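The Visser Goes On: a chatty review of a very long cycling movie

Posted Feb 27, 2021

I should say up front that I don't follow bike racing. I own a bike, it has a basket on it, and I ride it to the bakery when the weather is nice. So when my sister told me I had to watch a movie about a Dutch guy trying to ride 500 miles to sell a bike frame, I figured I'd last 20 minutes and go do the dishes. I watched the whole thing, and then I watched the last half hour again the next morning with my coffee!

The movie is called Flengate, after the (tiny, muddy, wonderful) town where most of it happens. Frans Bakker wrote it and directed it, and it looks like he paid for a fair amount of it too, going by how many people in the credits share his last name. Pieter Coppens plays Joost Visser, a former pro rider who never won a thing and now runs his late father's workshop. The Visser bikes used to be a big deal. Now there's one guy in the shop, a phone that only rings when somebody wants money, and a bank letter he keeps using as a coaster.

Then along comes Brandside, a big shiny company that wants to buy the name and nothing else. Joost has until the end of June to say yes. And because this is a sports movie, he decides that what he really needs to do is build one last bike and ride it himself in an amateur race called the Prarari, against people half his age.

You know where this is going. I knew where it was going. I didn't mind a bit, mostly thanks to Coppens, who has one of those faces that looks tired even when it's happy. He barely talks for the first 16 minutes (I checked the clock, I was worried there was something wrong with my sound) and I still felt like I knew the man. There's a bit where he tries on his old racing jersey in the back room and just stands there holding his stomach in, and then lets it out. I laughed and then I felt kind of bad about laughing.

The workshop stuff is the best part of the movie for me. Bakker clearly loves a place where things get made, and he lets Joost measure something, frown at it, walk away, come back and measure it again. No music, just the radio mumbling in the next room. My husband, who came in for a snack and ended up standing behind the couch for an hour, said it made him want to clean out the garage. He has not cleaned out the garage.

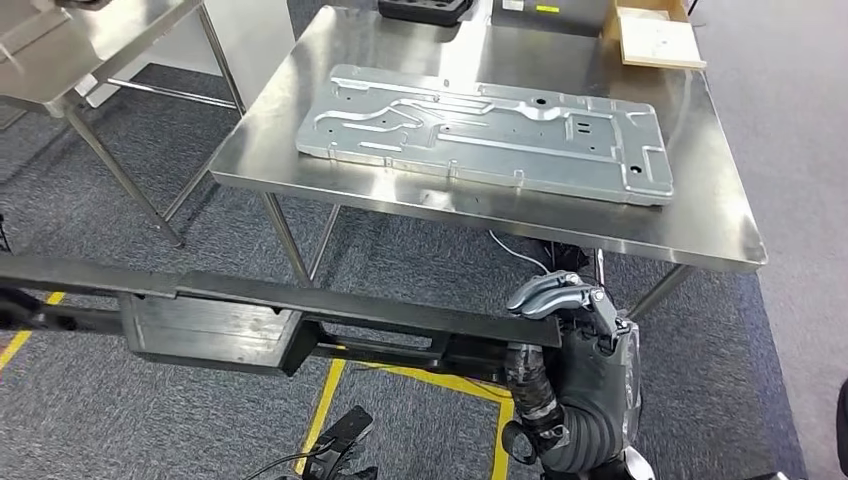 Where it drags is the middle. Once the training starts we get a montage, then a scene where somebody asks Joost how the training is going, then another montage. There's a hill he can't get up, and we visit that hill a lot. I think I could draw you that hill. By the fourth visit I was on my phone looking up how much a handmade bike frame costs, and the first one I found was 900 dollars, so that was educational at least.

I also wasn't sold on the daughter. The actress is good, but all they give her to do is lean in doorways and tell her dad he's being stupid. She's right, for the record! He's behind on the rent and he spends the last 800 euros in the cash box on a set of wheels. I wanted one real argument between the two of them, a loud one, and what we get is half a conversation in a parked van before the phone rings. I was yelling at the screen to let it ring.

The Brandside people are a little cartoony too. The main one wears sunglasses indoors and says "heritage" every time he opens his mouth. It's funny the first few times. Later on he gets a scene at the kitchen table where he eats soup with Joost and talks about his own dad's bakery going under, and he's suddenly a person, and it made me wish they'd started there.

But the race. Oh, the race is so good. It takes up almost the whole last third, and Bakker shoots it from down low, right next to the road, so the riders come past you in a whoosh and then it's quiet and you're looking at wet grass. It rains the entire time. You can't tell who's winning for long stretches, and neither can Joost - he keeps asking other riders and they keep giving him different answers. I won't spoil where he finishes. I'll only say that the crowd is a handful of people and one dog, and that I was up off the couch clapping for him like an idiot.

A few practical things if you're thinking of watching it. It's in Dutch with English subtitles, and the subtitles are fine apart from the race, when three guys shout at once and only one of them gets translated. There's some swearing and one nasty crash that made me cover my eyes, so maybe skip it with little kids. It runs long, well past two hours, and there's no natural spot for a break. I took mine at the second montage and missed nothing. Don't watch the trailer first, because it gives away the soup scene and a good piece of the race.

The music is mostly accordion. I like accordion, but you might not, and there's a lot of it.

My sister gives it five stars and says I'm being stingy about the hill. I'm going with four out of five. Pieter Coppens gets a five all by himself, and if he ever does another one of these I'll be there, sport or no sport. Next up I've got a rowing movie that she also swears by, so check back for that one, and if anybody knows where to find Bakker's earlier movies with subtitles, please leave me a comment - I've looked everywhere I can think of.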